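Erkcombe Community Hall Association
Minutes of the July general meeting

The meeting was called to order at 7:04 p.m. in the side room. Fidelina Huamán chaired. The sign-in sheet is in the binder.

1. Minutes of the last meeting

Approved with one correction. The item on the back door should say the lock was rekeyed, and that the door itself is the old one. The previous minutes had it as replaced.

2. Fall rummage sale

Most of the evening went to this. The sale will be in the main hall again. Doors open to the public at 9 a.m. and close at 2 p.m. Sellers may come in from 7 a.m.

Table fee. The fee stays the same as last year for members. There was a motion to raise it for non-members. Discussion was that several non-member sellers came in from Sasinport last year and did not make much after gas. The motion failed.

Limit on tables. Last year we sold more spaces than the floor could hold and people were set up in the coat hall, where the fire door is. This year the limit is 13 tables along the walls plus the island in the middle. No spaces will be sold in the coat hall. Anyone who calls after the list is full goes on a waiting list, kept by the chair.

Sharing tables. Complaints last year about sellers spreading onto their neighbors' side. It was agreed that shared tables will be papered and marked off with tape, and that a seller's space is the space inside the tape. Boxes and bags go underneath. The blue painter's tape is preferred as it comes up clean.

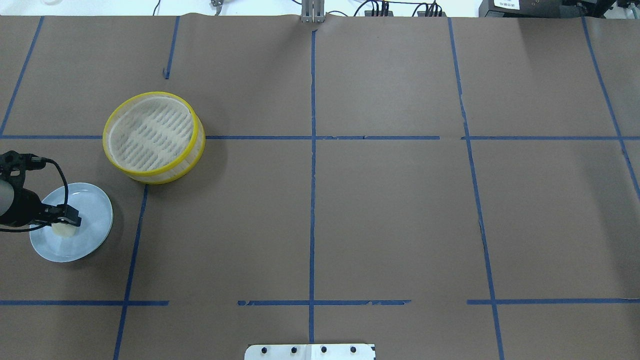

Brown paper and blue tape on the tabletop.

A member asked if sellers could bring their own cloths. Yes, if the cloth stays inside the lines. Another member asked about clothing racks. Racks may stand behind a table but not at the end of one, as the aisles were too tight for strollers last year.

Items not accepted: mattresses, car seats, bike helmets, anything with a gas tank, and large TVs. The list is the same as before except that large TVs were added. We paid to have 2 of them hauled away after the last sale and do not want to do it again.

Leftovers. Malex will take clothing and bedding in clear bags only. They will not take books. The library shelf in the entry is full. Sellers must take home their own books, and this will be printed on the form in bold.

Food. The kitchen will do coffee, rolls and soup. The Guzmán bakery has offered rolls at cost again and the offer was accepted with thanks. A suggestion to add hot dogs was put off until we know if the big steamer works. It has been in the shed since the spring supper.

Signs. There was some disagreement about the sign at the highway turnoff. The old one says "Flea Market" and a few members feel that people expect something bigger and leave annoyed. Agreed to paint over it with "Rummage Sale" and an arrow. The board is sound and only the face needs work.

Printing. 200 flyers, one color, half sheet. The print shop on Mill Street quoted less than last year for the same job if we bring our own paper. Approved.

3. Layout

The chair went over the floor plan. The cash table moves from the stage side to the left of the main doors. Larger goods - chairs, lamps, small shelves - go on the stage with a price tag on each piece, and no holding of items without a deposit. The children's table stays near the kitchen hatch. 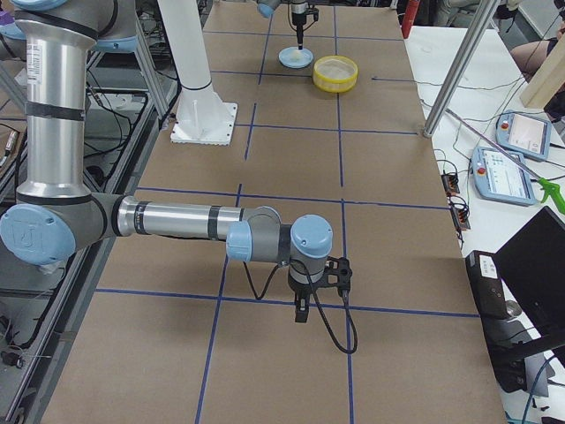
Work surface with blue tape lines running both ways.

It was asked who decides if two sellers disagree over space. The chair or whoever is at the cash table decides, and that is final for the day.

Parking. The gravel side is for sellers only until 9 a.m. After that it is open. Cones are in the furnace room. The neighbor to the east has asked again that we keep people off his grass. Rope and stakes will go up the evening before.

4. Hall repairs

The gutter on the north side is down at one end. One quote is in hand and a second has been asked for. Held over.

The men's room tap drips. A washer was tried and did not hold. A new tap was approved, not to exceed the amount set aside for plumbing.

The folding chairs were checked. 4 have bad hinges and were pulled out of the stack. They are leaning by the furnace room door with masking tape on the backs. Please do not put them back in use.

5. Correspondence

A thank-you card was received from the quilting group for use of the side room in the spring. The county sent the new rules on outdoor burning. Copies are by the coat hooks.

6. Other business

The coffee urn from the funeral lunch was not returned with its lid. If you have it, please drop it in the kitchen.

A request was made for the thermostat to be left alone during meetings. Noted.

Seller forms will be at the desk starting next month. Payment is due with the form and is not refunded.

Adjourned at 8:40 p.m.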